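Leave the desk alone

12/08/2019

By Esko Niskanen

Every office I have worked in has at some point been told to clear its desks. The last was Valtonen, on the second floor at Lulness, where we had an email in April saying that all surfaces were to be empty by the time we went home. Pens, paper, mugs, chargers, the lot. Each of us got a drawer to put it in. The drawer was shallow and jammed if you put a stapler in it.

I think this is a bad rule, and I say so as a tidy person. I wipe my desk down. I throw out dead biros. What I object to is the idea that a desk with nothing on it is the goal, and that anything left out is a failure of character.

A desk is a place to put things. If I use something every hour it should be where my hand falls, and putting it in a drawer at night and getting it out in the morning is work with no result. It takes me 4 minutes at each end of the day. That is small, but I would like them back.

My answer is one container. One, open at the top, standing up, with a flat bottom, and small enough that it fills before it becomes a problem. Whatever fits in it may live on the desk. Whatever doesn't has to go somewhere else. I have kept to this at home and at work for 15 years and have not needed a second rule. 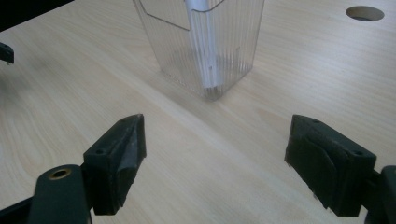 A clear ribbed container on a pale wood desktop. The round hole is at top right.

I prefer clear plastic. People tell me a wooden box or a nice tin looks better, and they may be right, but I can't see into a tin. Things sink to the bottom and stay there. My sister in Zerosby has a lovely enamel pot on her desk and when we emptied it last winter we found keys to a flat she left in 2009. With clear sides you know what you own. Ribs are good too, as they hide the scratches a bit.

The other thing worth defending is the hole. A lot of desks have one cut in the top for cables, and the tidy-minded hate it. They buy covers for it, or stand a plant on it. I would leave it open. Wires have to go down somewhere, and a plain hole takes a plug of any shape. The covers I have tried at Premley all had a slot too narrow for the plug, so the cable went over the back of the desk and the cover sat there doing nothing.

I accept there are cases on the other side. If desks are shared, you can't leave your things on one. If the cleaners come at night they need room to wipe, though a single container can be lifted with one hand. And some people will fill any box they are given and then start a pile next to it. For them the drawer may be the only way.

The rest of us should be allowed our one pot. Valtonen dropped the rule in the end, after the drawers started breaking.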